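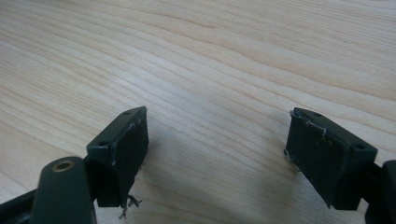 Nhung Trương wrote in to ask whether the table notes would ever get a file of their own, and fair enough, they were buried at the bottom of the Hirnby folder. So this is the README for them!

What's in the folder

hirnby-notes.txt is my running diary of the table (pale wood, long grain, shows every ring a mug leaves). 200 entries so far, some of them one word. "Crumbs," mostly.

oil.csv lists every coat I've put on, with the date, the rag I used and how long I let it sit. I started in April with Rarken oil and switched to Hutix halfway through, so check the brand column before you compare anything.

sanding.txt is short. I go with the grain, always, and I stop way earlier than I want to.

Things to know

Entries up to 35 were copied from paper and my handwriting is awful, so a few words are guesses (marked with a ?). Entry 6 is missing. I spilled tea on it, which feels about right for a table diary.

"Dry" means dry to my hand, no meter or anything fancy.

Using it

Take whatever you like, just keep my name, Grímur Nørgaard, somewhere in your copy. If you've got notes on a pale table of your own, send them over and I'll add a folder for you!

Last updated 6/22/26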